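Chapter 7
When the Work Changes Hands

In this chapter you will learn
How packing and kitting jobs are divided between people and machines
Why job titles often stay the same while the daily work changes
What employers must plan for before a new station is switched on
How pay, training, and shift patterns are affected

Opening case: the kit room at Sustura

Sustura packs small sets of personal goods for hotels, clinics, and travel companies. A typical set holds toothpaste, a toothbrush, and a few bottles or tubes, all placed in a shallow tray. The company's main packing site is in Norwood, where 200 people work across two shifts. A smaller site in Memham handles returns and short orders.

For many years every tray was filled by hand. Packers stood at long tables with bins in front of them and worked from a printed card. An experienced packer knew the common sets by heart and looked at the card only when an order was unusual. New packers took several weeks to reach the same speed. The work was light, but it was repetitive, and sore wrists and shoulders were the most common complaints in the site's health records.

In July the Norwood site began a trial with two-armed stations supplied by a firm called Ghiță. Each station is a table with one arm on the left, one on the right, and the tray between them. The arms do not replace a whole packing line. They take on certain sets, and people take on the rest, along with a number of tasks that did not exist before. 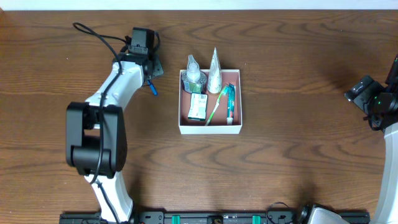
7.1 Tasks, Jobs, and Occupations

To understand what happened at Norwood, we need to separate three words that are often used as if they meant the same thing.

A task is a single piece of work, such as placing a tube of toothpaste in a tray. A job is the group of tasks that one person is paid to do. An occupation is a type of job found in many workplaces, such as packer or machine operator.

Automation usually acts on tasks first. Before the trial, a packer at Norwood picked items, placed them, checked the tray against the card, and carried full trays to the sealing table. At the new stations, picking and placing moved to the arms. Checking stayed with the packer. Carrying stayed too. Three tasks were added: loading items where the arms can reach them, clearing a dropped or jammed item, and recording each stop on a screen.

The job title on the payslip was still "packer." The pay grade was also unchanged, and this became the main point of disagreement between the packers and the company. The packers argued that recording stops and clearing jams was operator work and should be paid at the operator rate. Managers replied that the physical load of the job had gone down. We return to this dispute in Section 7.4.

Speed of work

When people fill trays by hand, they set much of their own pace. They slow down when they are tired and speed up before a break. At a shared station, the pace is partly set by the equipment. Some Norwood packers said they liked the steadier rhythm. Others found the waiting harder than the packing had been, especially on the late shift, and asked to move between hand tables and stations during the day. The site now changes places every two hours.

Key terms
Task: a single piece of work
Job: the group of tasks one person is paid to do
Occupation: a type of job found in many workplaces
Job rotation: moving workers between different tasks or stations on a planned schedule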